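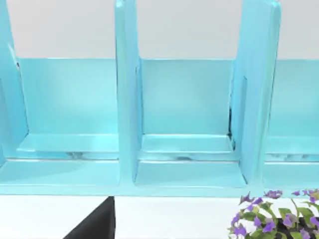

Is a trial month long enough to decide on a simulation kit?

Mostly it depends on how many evenings you can give it, and I have had more than I expected, so I think I'll be able to make up my mind by the end of next week.

26 June 2026

Rain all morning, the soft kind that makes you want to stay in your slippers, so I stayed in my slippers. I made a big pot of coffee, moved the laundry off the desk chair, and sat down with Ukumari again. I'm supposed to write to Inès Guérin at Plemthorpe and tell her whether the study group should pay for the full license or let the trial lapse, and I've been putting it off because I keep changing my mind. Writing it out in here usually helps, so forgive the shop talk, future me.

For the record, Ukumari is the tabletop pick-and-place package. You get a set of ready-made rooms and objects, a simulated arm with a two-finger gripper, a handful of camera views, and a recorder that saves everything the arm does so you can train on it later. Inès sells it with a support plan, and she has been awfully patient with me. She answered one of my emails before breakfast (her breakfast, I suppose, mine was hours off). I had asked something silly about where the recordings go, and she didn't make me feel silly at all.

Today was the cabinet and plant task. I like this one! The potted plant is out on the table near the turquoise cabinet, and the job is to get it into one of the compartments. It sounds like nothing. But a plant is a miserable thing to grab if you think about it, all leaves on top and only a small pot underneath, and I spent a good part of the morning coming in too high and fretting about the flowers. They are very pretty flowers, purple ones, and somebody at the company must have cared about them. I would never have thought that a piece of software for training arms would make me want to go to the garden center, but I did look up their hours at lunch.

The controls took me longer than they should have. Up and down are fine. Turning the wrist is on a key I keep hitting when I mean to close the fingers, and I wish it could be changed without editing a settings file. Jerome Sarmiento says he edited his on the first night and never thought about it again, but Jerome is thirty years younger than I am and edits things for fun. I wrote the key on a sticky note and stuck it to the bottom of the monitor, and I'm doing much better now, thank you.

What I keep going back and forth on is the views. There's the close one, low down by the fingers, and then the one from overhead. For a while I thought the close one was all I'd need, because you feel so near to the work in it, like leaning over a bench. Then I'd lose track of where the plant was compared with everything else and have to switch. After lunch I tried doing the whole thing from overhead and it was calmer, if that makes any sense. You see the table as a whole and can plan a path before you move.
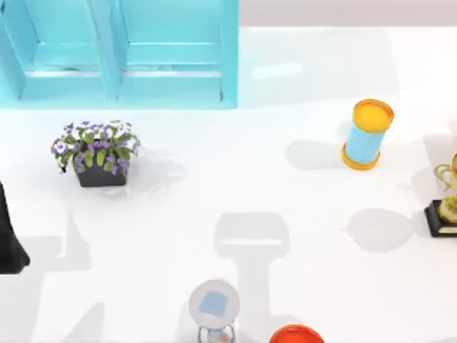

Overhead view, plant below the cabinet and the trophy off at the right.

I do love the shadows in that view. I'd written to Trinidad Dizon back in December, when we were trying out Dumlao, that the objects there looked as if they were floating, and I could never judge height. Here the shadows on the white table help me a good deal, and I found myself steering by them without meaning to. Dumlao was cheaper, and it ran on my old laptop, and I don't want to be unfair to it. But I was worn out after every session with it, and with this one I looked up and it was past three and I hadn't eaten the second half of my sandwich.

Now for the grumbles, which I owe Inès too. The extra objects are a funny assortment. A trophy on the same table as a plant and a glass thing — well, I can see the use of having odd shapes around, and Amado Mangubat tells me the variety is good for training, so I'll take his word. I'd just like to choose them myself, and in the trial you can't, or I couldn't find where. The manual is thin on this. It has a lovely long chapter on installing and then hurries through the part where you're sitting there wondering what to press. Also the fan on my computer roars like a hair dryer when the nicer lighting is switched on, and the cat has moved out to the hall in protest.

Then there's the price, which I won't write down because it makes me frown. Split among the four of us it's bearable. Angelica Lumbao has already said she's in, though Angelica says that about everything, bless her, and she was in on the Clutia subscription too and opened it twice.

I called her around suppertime to talk it over and we ended up talking mostly about her sister's kitchen. Before we hung up she asked whether I'd miss it if the trial ran out tomorrow, and I said yes faster than I thought I would. So I've started the letter to Inès. I'm asking about the objects, the wrist key, and whether the support plan can be paid in two parts.

Tomorrow the plant again, from overhead this time from the start. And I need to buy cat food and more coffee filters.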